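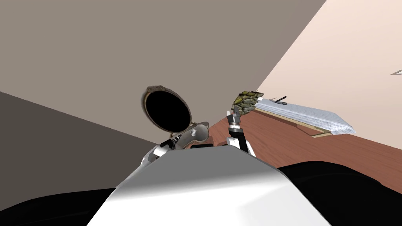 How much should a robot be allowed to do in simulation before somebody writes down the rules?

Very little, if you ask Bouchra Sqalli. She has spent the better part of her working life writing down rules for machines, and she would like them to exist before the first arm moves, in software or out of it. "People think a simulated robot can't hurt anyone," she says. "It can hurt you very badly. It just waits until you believe it."

Sqalli looks after test practice at Bikbridge, where two-armed household robots rehearse their chores on a computer long before anyone lets them near a kitchen. Her house rulebook is called Ploltolari, a name she inherited and has given up defending. The current edition took effect on March 4, 2025. It is shorter than the old one, a fact she mentions before I have sat down.

The old one ran to 3054 clauses. I ask whether anybody had read them.

"Menaka had," she says. "She was very quiet for a while afterward."

Menaka Jayawardena, who has the next desk and evidently no door to close, confirms this without looking up. It was Jayawardena who proposed the cut, on the grounds that a rule no one can find is a decoration. Out went the clause on the proper font for warning labels. Out went both definitions of "gently," which disagreed. What stayed fits in a binder you could lend to a visitor.

The first rule in it is that a task must be described before it is run, in a sentence that says what would count as failure. This sounds like nothing. Sqalli says it causes more arguments than all the others put together. "An engineer will tell you the robot should pick up the pan. Fine. Pick it up by what? How far? May it touch the table on the way? If the pan ends up in the air and everything else ends up on the floor, did you pass?" She lets that hang for a moment. "Somebody always says yes."
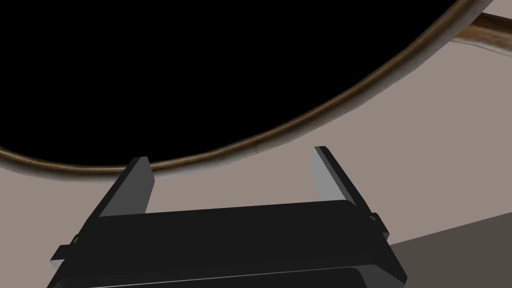
Open gripper beside a round, dark object with a brown rim, in simulation.

Cookware is a sore subject here. A pan, Sqalli explains, has a perfectly good handle, and a piece of software looking for an edge to grab will often go for the rim. The rulebook doesn't forbid it. It asks that the planned contact point be recorded in advance, and that a grasp anywhere else be scored as a miss, however handsome it looks. Debashish Kanagaratnam, who builds the rooms and the objects, thought this was harsh when he arrived. He now thinks it is harsh and correct.

His own chapter concerns clutter. Under the old rules a test table could be as bare as the builder liked, and builders liked it very bare. Now a scene meant to stand in for a home must contain things the robot has no business with. "Paper, odds and ends, whatever people put down and forget," Kanagaratnam says. "My desk was used as a reference. I wasn't asked."

Two arms bring their own paragraph. If both are holding something, the rules want each object accounted for until it has been put down and let go. Sqalli got this one through after a long fight in May, when the Drilter team argued that the second arm was only there to help. "Helping is when things get dropped," she says. "Ask any parent."

I put it to her that all of this slows people down. She agrees at once, with what I can only call pleasure. A task sheet takes 20 minutes to fill in, and 4 people can sign it. None of them may be the person who wrote the controller. Kavinda Pramanik, who writes controllers, describes this arrangement as "a wonderful lesson in asking for favors."

He has his complaints. The scoring is all or nothing, so a run that goes nearly right looks the same on paper as one that never got started – hard to explain to anyone holding a budget. Sqalli concedes the point, or comes as close to conceding as I hear all afternoon. A partial score is being drafted under the name Montoya. She has sent it back two times.

Would she let one of these robots into her own kitchen? She considers it longer than I expected.

"With a signed sheet," she says. "And I'd move the good glasses."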